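Search datasets, files, notes

# Leder Tabletop Set: Boards and Tables

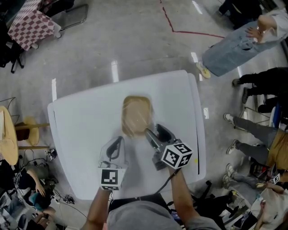

Fig. 1. Cutting board on the white rectangular table, overhead view.

Maintained at Irkeck. Last edited November 10, 2024.

## Contents

The set covers the handling of flat kitchen items on plain tabletops. It holds 3,510 clips in 16 folders, one folder per item and table pairing. Clips are 12 seconds long.

## Items

- `board_tan`: wooden cutting board, tan, rectangular with rounded corners
- `board_small`: same shape, shorter side only
- `tray_flat`: serving tray, no handles

## Tables

- `table_white`: rectangular, white top, black stripe along one edge
- `table_round`: round top, light wood
- `table_cloth`: small table, red-and-white checkered cloth

Floor is glossy gray concrete and reflects the ceiling lights. Expect bright streaks near table edges when segmenting by color.

## Activity labels

`push`, `turn`, `lift`, `set_down`. A clip can carry more than one label. Boards moved quickly show blur; such clips are kept and flagged `blur=1`.

## Known issues

- Folder 8 was relabeled in August. Older copies list `turn` as `push`.
- The Gusorberg index uses item names without underscores. Convert before merging.
- `tray_flat` has no clips on `table_cloth`.

## Splits

Lists are in `splits/`. The Kowalchuk split holds out `table_round`.

2 comments | 8 shares

© 2024 Leder | Contact | Back to top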